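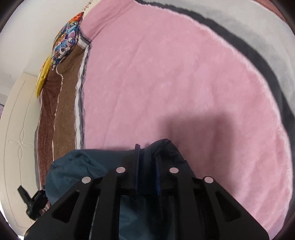 招募：卧室床品收拾习惯调查，参加者若干

Bridside居家研究组，面向有自己卧室、平时自己铺床叠毯子的成年人

先说清楚，我们对“十分钟让卧室焕然一新”之类的说法一向不太相信。市面上教人叠毯子的视频很多，照着做的人有多少，做完之后能维持几天，很少有人认真问过。粉色绒面的东西铺开来好看，上面再搁一条叠好的棕色毯子、一个卡通图案的枕头，看着也舒服。可是到了晚上要睡觉，毯子往哪儿放，枕头挪到什么地方，第二天早上还愿不愿意原样摆回去，这些才是我们想知道的。

我们手上有一份旧问卷，收回2779份，里面绝大多数人自称“每天整理床铺”。这个数字我们自己都不敢用。问卷是七月份发的，天热，很多人床上根本没有毯子；再说，问一个人是不是每天铺床，跟问他是不是每天用牙线差不多，答案听听就好。所以这次不再发问卷，改成上门看，外加参加者自己写记录。

要做什么

整个过程三周。第一周什么都不用改，平时怎么收拾就怎么收拾，哪怕不收拾也行，如实写下来。第二周换用我们提供的两种叠法，一种是长条对折，一种是卷起来放在床尾。第三周随你选，想回到老办法就回去，我们不劝。
每天写几行字：毯子、枕头、靠垫和毛绒玩具早上在哪儿，睡前在哪儿，有没有掉到地上，有没有谁抱怨过。不要求文采，也不要求拍得漂亮。
上门两次，每次70分钟，时间事先约好。来之前请不要特意打扫。说了也白说，大家还是会打扫，但我们仍然要说一遍。

想找什么样的人

床上或地上铺有绒毯、长毛毯一类织物的优先，浅色、粉色的更好，因为这类东西是不是真的特别难打理，说法很不一致。
家里有卡通枕头、圆靠垫、毛绒玩具这些零碎的，欢迎。有孩子同住也可以，但记录要由成年人来写。
在Henari或Skuteline工作过的人请不要报名。这两家都卖床品，我们不想最后读到一份产品意见书。
自认为是收纳达人的，可以报名，不过请做好心理准备：我们会问得比较细，比如叠好的毯子边上那道折痕，你是每次都对齐，还是只有来客人的时候才对齐。

报酬

写满三周并完成两次上门的，付一笔固定酬金，金额在确认信里写明，签字之前可以反悔。只写了一周就停的，按周折算。酬金与你收拾得好不好无关，也不看你喜不喜欢我们给的叠法。
用于试验的洗护用品由Dağdelen提供。他们不参与选人，不看原始记录，结果不合他们心意也照样公布。如果你对这种安排仍然不放心，可以自备洗护用品，照样算数。

我们不提供的东西

不送收纳课，不发证书，不承诺你的卧室会变整齐。以前有人问能不能顺便帮忙理衣柜，不能。

报名

请写一封短信给Bridside居家研究组，说明住处大小、床上平时都放些什么、几个人同住，以及上门方便的时段。截止日期为12月21日（星期六）。名额超过七成留给以前没有参加过我们调查的人。收到信后会逐一回复，落选的也回。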